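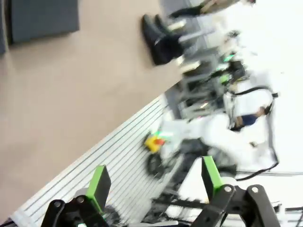
Pads should be treated as a consumable and priced that way from the start, according to Valbona Mujić, and any gripper design that needs the finger taken off to change one has been drawn by somebody who doesn't have to run it.

The view prevailed at the Rivis shared workshop in Resia, where members have settled the mechanical design of Lallinon, a two-finger gripper intended to be built and repaired with the tools already in the building. The drawings were frozen on Aug 3, 2026. Electrical work continues.

Lallinon is a parallel-linkage unit. Each black finger carries a bright green rectangular pad at the tip, and the pads stay facing one another through the stroke. The current finger is the third version. The first two used a pad bonded directly to the metal, and changing one meant scraping, degreasing and an overnight cure. Pads on the present version slide into a shallow dovetail and are held by a single grub screw from behind. Mujić puts the change at under two minutes with the gripper still on the arm.

Pad stock is cast in the workshop in flat sheets and cut with a knife against a steel template. The green is whatever pigment was left from an earlier mould-making course. Hardness has been varied twice. The softer batch held smooth plastic well but tore at the leading edge when it caught a bracket, and the group has gone back up a grade and added a small radius to the edge.

Grip force is set in software and limited by motor current. The working limit is 60 newtons at the pads, measured with a kitchen-style load cell clamped between two blocks of scrap aluminium. The motor can do better than that. Hoxha, who wrote the limiter, has left the higher figure out of the configuration file so that it can't be selected by accident during a late session.

The linkages gave the most trouble. Play at the pivots added up to a visible rock at the fingertips on the second version, enough to let a thin part rotate as it was lifted. The pivots now run in flanged bronze bushes, reamed after pressing, with shouldered bolts in place of the threaded ones. The bolts are the single most expensive bought item in the assembly. A cheaper substitute was tried and bent.

Cable routing is unresolved. The harness for the gripper motor and the wrist camera comes out behind the finger linkages, where it is tidy but hard to reach, and one connector has to be unplugged by feel. On the arm itself the group prefers an external loop left long enough that it doesn't tighten at the end of travel. Mateja Hoxha has proposed a bracket for the strain relief and has drawn two, neither of which clears the lower bolt with the fingers fully open. A right-angle connector is on order from Gashi, the parts supplier two streets over -- the same shop that cut the workshop's adaptor plates.

Testing so far has been limited to picking and releasing small light parts. The group ran a sequence of 500 cycles on the frozen design with a single plastic test piece, at reduced speed, and logged each one. The gripper dropped the piece four times. Three of the drops fell within one short stretch of the log and were traced to a pad that had crept in its slot because the grub screw had not been done up. The fourth has no explanation yet. The log shows normal current and normal finger position right up to release.

A longer run is planned once the connector has arrived. It will use three test pieces of different shapes, among them a tapered one that the second version could not hold at all. Mujić wants the pads weighed before and after. Hoxha has asked for the camera to record throughout, on the grounds that the unexplained drop would have been sorted out in an afternoon if there had been footage of it.

Parts for one gripper come to $600 at the prices the workshop paid, excluding the motor controller, which was already on the shelf, and excluding labour. Machining accounts for most of the time. The two finger bodies can be roughed out on the small mill and finished by hand, and the adaptor plate is the only part sent out. A version with laser-cut side plates was costed and would be quicker to make, though it adds fasteners in the spot where the harness already runs short of room.

The drawing pack has more than 70 sheets in it, a good number of them superseded. Members intend to cull it before release. The current sheets are marked in the title block with the version number and a letter, and anyone working from a printed copy in the workshop folder is asked to check the letter against the index at the front. Two finger bodies were machined last month to an old hole spacing and are now fixture blocks.

Dimensions on the released sheets will be in millimetres only. Tolerances are given where they matter, chiefly at the pivot bores and the dovetail, and are left open elsewhere. Mujić has added a note on the dovetail sheet giving the size of file she used to break the edges, after a second member's pads went in tight at one end and would not come out without a drift.

The software side is smaller. The gripper accepts a position and a current limit over the same bus as the arm and reports both back. Homing is done against the open stop at low current each time power is applied. There is no absolute encoder, and the group does not plan to add one to this version -- it would not fit without moving the motor back, and moving the motor back puts the harness on the wrong side of the bracket.

Work on the controller housing will follow the connector change. The board is currently held in a temporary tray with two of its four standoffs fitted, and the fuse holder is on flying leads. Both need correcting before the longer run. Rivis members who want to build a unit of their own can put their name on the sheet by the mill; bushes and shouldered bolts will be ordered as one lot at the end of August.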